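Kandovley Hand-Held Gripper, Two-Finger, for Demonstration Recording

A hand-held gripper for recording manipulation examples without a robot arm on site. The operator holds the tool, does the task by hand, and the camera on the tool records the fingers and whatever is in front of them. Each take is saved as one episode, ready for training.

Fingers: black, matte, flat inner pads, squared tips. Sold in pairs. Replacement pairs ship separately under part 1297.
Weight, with camera: 17 oz
Battery: 11 hours of recording
Storage: 200 episodes before offload
In the box: gripper, one pair of fingers, charging cable, wrist strap, printed setup card

Setup
Charge fully before first use. Open and close the fingers all the way once after power-on so the tool can learn its range. Start each take with the fingers wide apart and the object in view, then press the thumb button. Press again to stop. Takes you don't want can be deleted on the tool or later in the Rivwood desktop software.

Recording tips
Use a plain table and clear off anything that isn't part of the task. Move the object to a new spot between takes — a model trained on one position tends to learn that position. Approach at a steady speed. Room lights from overhead work well, and a dark room behind the table is fine.

Compatibility
Exports to the Rivwood episode format. The Bianchini wrist mount takes the same fingers, so examples recorded by hand match what the arm will see later. Older Plidville mounts need an adapter plate, not included.

Questions about bulk orders go to Spyros Bakalis in sales. Page last updated April 4, 2021.
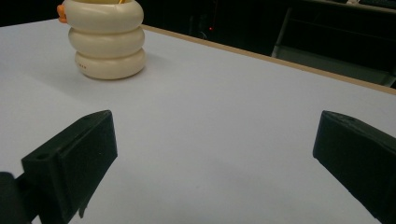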